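The table comes before the food
A conversation with Siriporn Boonchu about plates, small fruit and the correct place for ketchup

By Imad Khoury
04/02/2022

When I arrive at Ostside, Siriporn Boonchu is washing spoons. She asks me to wait until the last one is dry, and then she asks me to wait a little more, as she has found one fork among them. "It belongs to the other drawer," she says. "If I leave it now, I will look for it in March."

She keeps a collection of kitchen things which she lends out: plates, pans, spatulas, bottles, cups, and a great quantity of play food. It is called Kasora. The borrowers are kindergartens, cooking courses, people who make short films, and language teachers who want to say "the orange is next to the plate" and have an orange and a plate to show. The catalog has at this moment 3971 entries. A set of six forks is one entry. A lemon is also one entry.

I wanted to speak with her about setting a table, a subject which I believed to be simple.

"It is simple when you are hungry," Siriporn says. "Then you put the thing down and you sit. It becomes difficult when the table is to be looked at, or when it is for a person who learns. A child who learns to set a table does not know yet what is a rule and what is only your habit. You must know it for her."

I ask for an example of a habit that she took for a rule. She answers immediately: the ketchup. In her family the ketchup stood always on the table itself, on the right side of her father, and for many years she believed this was its place in every house. Then she began to lend out sets and saw what people do. Some stand the bottle on its cap. Some put it on a saucer of its own, for the drops. Her colleague Samran Pongsiri lays it flat on a plate, and she has argued with him over it for seven years.

"Samran says that a bottle which lies down cannot fall over," she says. "I have no answer to this. I only do not like it. A plate is for something that you will eat from it."

She has come closer to his opinion in one respect. For practicing, she finds, a big thing on a plate is a good beginning. The hand has to find the middle, and if the bottle is nearly as long as the plate is wide, one sees at once when it was put down badly. After that come the small things. With a slice of orange you can miss the plate by a finger and still believe you did it well.

The plates themselves are a longer story. At the beginning she bought only white ones. On a white table they disappeared, and in photographs the borrowers sent her, the food seemed to float. She tried dark blue, and everything on it looked like evening. Now she prefers colors that are almost not colors, such as a gray with some violet in it, or a green like mint that has had too much milk. She likes a plate to let a little light through.

"You should see where the plate stops," she says, "but you should not think of the plate. Red on gray is very good for this. Red on pale green is also good but it makes people think of Christmas, so I give them a choice."

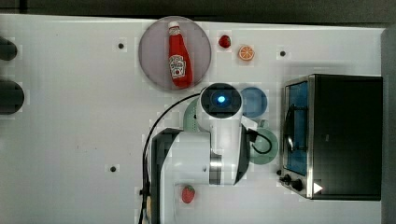
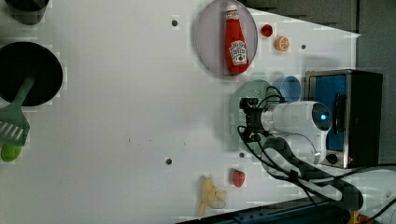 The ketchup bottle on its plate, with the orange slice to the right.

She has an opinion on oranges too. An orange that is whole, she says, is a ball, and a child will roll it. A slice stays where you put it. It has an upper side that explains to you what it is, with the segments and the rind, and from a distance of several meters a person still says "orange" and does not say "ball." Small red fruit gives her more work. Strawberries, cherries and small tomatoes come back from the borrowers in one bag, mixed, and she sorts them under the lamp with her glasses on.

"From above they are all a red point," Siriporn says. "I have myself put a tomato with the cherries and found it after two weeks. The catalog number is on the bottom, but who turns over a cherry?"

I ask if she would not prefer to give up the small pieces. They must be the ones that are lost most often. She shakes her head. The small pieces are what people remember. A teacher from the Duggan school borrowed a complete breakfast, with a toaster and a milk jug, and wrote afterward only about a radish. The class had given it a name. It came back with a paper hat.

What is lost most often, she tells me, is the lid. After the lid comes the slotted spatula, which borrowers put in their own drawer without any bad intention. It looks so normal there. She has replaced the green ones so many times that the shop calls her when the color is going out of production.

We walk along the shelves. There are 14 of them, and the order is not the one I had expected. I had thought of plates with plates and pans with pans. It is so only in the upper part. Lower down, the things stand together in the way they are used together: pan, spatula, cup for the tools, cloth. A borrower who takes the pan sees the spatula beside it and remembers that he needs it.

"The first order was by material," she says. "It was beautiful, and nobody except me could find an egg. The second order was by size, and I do not want to speak of it. This one was the idea of Chanida."

Chanida Thepsuriya worked for many years in the kitchen of a hospital and now comes twice in the week to Kasora. She is at the packing table while we speak, and does not stop packing. I ask how she decides what stands next to what. "I pretend that I am in a hurry," she says. "Then my hand goes where the thing should be. If it is not there, I move it there."

She packs from the heavy to the light, with a towel between each layer. Bottles go along the side of the box with the cap up. She does not accept Samran's method in a box, she tells me, whatever he does on a plate. I write this down, and she looks at my notebook to see that I have done it.

Siriporn has made tea in the meantime. I bring the talk back to the table, because I still want to know how she would teach it to me, a grown man who eats most of his dinners from the pan.

"First you clean the table," she says. "Really clean. Small crumbs you will not see until there is a plate beside them, and then you will see nothing else. Next you put the plate, only the plate, and you step back. Most people put it too close to the edge. They think of the person who sits, but they forget the elbow. When the plate is right you put the largest thing, and then you may put the small things. The small things should be near each other but they should not touch."

Why should they not touch?

She thinks for some time. "Perhaps that one is my habit," she says.

There are habits she will defend, however. She does not let anyone slide a plate. It must be lifted and put down. The reason is partly the noise and partly the surface; her tables are pale, and every gray line remains. She also asks that the pan have its own corner, away from the plates, even if it is cold and clean and only there to be practiced with. People should learn the distance, she says, before there is something hot in it.

And the fruit goes on the table last and is taken away first. Here Chanida calls across the room that this is wrong, that the fruit should be taken away last, so that something nice remains until the end. They discuss it for several minutes, partly in Thai, and I drink my tea. I understand only the word for orange.

The Kasora sets can be borrowed for up to seven days. Larger groups should write in advance, mainly when they wish to have a whole market stall, for which there is one set of scales and one awning. Siriporn asks me to mention that she is looking for a second jug in pale green, for a third set of stacking bowls, and for the lid of a small yellow pot that was lent out in March and came back without it. The pot itself is on the shelf by the door, with a saucer on top.

"It fits nearly," she says, and turns the saucer a little to show me where it does not.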